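작은 식당의 김치, 피이피 아콜고 씨 인터뷰

피이피 아콜고 씨의 식당 '피텐'은 골목 안쪽에 있습니다. 간판이 작아서 저는 한 번 지나쳤다가 다시 돌아왔습니다. 가나에서 태어난 아콜고 씨는 한국에 와서 처음에는 무역 회사에서 일했고, 그 다음에 요리를 배웠습니다. 지금은 점심에 콩 스튜와 밥을 팔고, 반찬으로 직접 담근 김치를 냅니다. 저도 한국어를 나중에 배운 사람이라서 우리는 서로 천천히 이야기했습니다. 인터뷰는 2024년 7월 28일, 식당이 쉬는 날에 했습니다.

처음 담근 김치

아콜고 씨는 첫 김치를 3월에 담갔다고 합니다. 배추 두 포기였습니다. "책에는 소금을 200그램 넣으라고 쓰여 있었습니다. 그런데 제가 책을 잘못 읽어서 한 포기에 200그램씩 넣었습니다. 너무 짜서 먹을 수가 없었고, 물에 담가 두었다가 찌개로 끓였습니다. 찌개는 괜찮았습니다."

그 후로는 하숙집 주인 할머니에게 배웠습니다. 할머니는 저울을 쓰지 않는 분이었기 때문에 아콜고 씨는 옆에서 손을 보고 공책에 적었습니다. 줄기를 접어 보고 부러지지 않으면 씻는다, 이런 식의 메모가 많습니다. 공책을 보여 주셨는데 한국어와 영어가 섞여 있었고, 고춧가루가 묻은 쪽도 있었습니다.

"할머니는 제 글씨를 보고 많이 웃으셨습니다. 그래도 틀린 글자는 고쳐 주셨어요. '절이다'를 제가 계속 '저리다'라고 썼습니다."

발효는 이미 알고 있었다

저는 발효 음식이 어렵지 않았는지 물었습니다. 아콜고 씨는 고개를 저었습니다. 가나에도 옥수수 반죽을 발효해서 만드는 켄케가 있습니다. 어렸을 때 집에는 언제나 시큼한 반죽 냄새가 있었다고 합니다.

"그래서 김치 냄새가 싫지 않았습니다. 냄새는 다르지만 '지금 익고 있구나' 하는 느낌이 같습니다. 어머니는 반죽 냄새만 맡고도 오늘인지 내일인지 아셨습니다. 저는 아직 그렇게 못 합니다. 하루에 한 번 맛을 봅니다."

여름에는 조금 덜 익은 김치를 내고, 겨울에는 신 김치를 냅니다. 손님들이 반대로 해 달라고 말한 적도 있지만 바꾸지 않았습니다. 젓갈은 새우젓만 씁니다. 멸치액젓도 써 보았는데 콩 스튜와 같이 먹으면 맛이 너무 강했습니다.
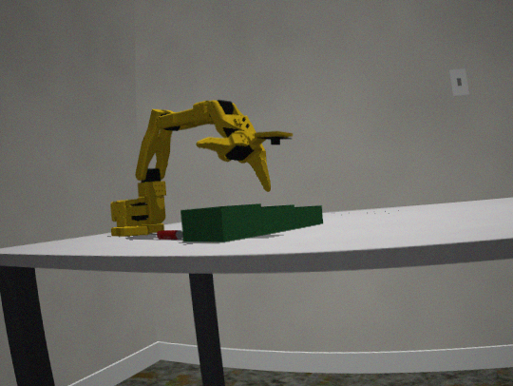 식당의 하루

아콜고 씨는 아침 일찍 시장에 갑니다. 배추는 늘 같은 가게에서 사고, 값이 많이 오른 주에는 무나 열무로 바꿉니다. 자리는 12석입니다. 혼자 요리하기 때문에 더 늘릴 생각은 없다고 합니다.

"처음에는 180그릇도 팔 수 있다고 생각했습니다. 계산은 종이 위에서는 쉽습니다. 실제로 문을 열고 나서 설거지가 무엇인지 알았습니다."

단골 중에는 스튜보다 김치를 더 좋아하는 사람도 있습니다. 포장해서 팔라는 말도 자주 듣지만, 아직은 가게에서만 냅니다. 대신 방법을 묻는 사람에게는 다 가르쳐 줍니다.

앞으로의 계획

가을에는 켄케를 메뉴에 넣고 싶다고 합니다. 옥수수 가루를 구하는 것은 해결했고, 남은 문제는 옥수수 껍질입니다. 반죽을 껍질로 싸서 쪄야 하는데, 한국에서 여름이 지나면 껍질을 많이 구하기가 쉽지 않습니다. 요즘은 말려서 보관하는 연습을 하고 있습니다.

마지막으로 할머니가 식당에 오신 적이 있는지 물었습니다. "개업하고 나서 오셨습니다. 김치를 드시고 '마늘이 많다'고 하셨습니다. 그래서 다음 날부터 줄였습니다."

피텐은 일요일에 쉽니다. 점심만 하고, 스튜가 떨어지면 문을 일찍 닫습니다.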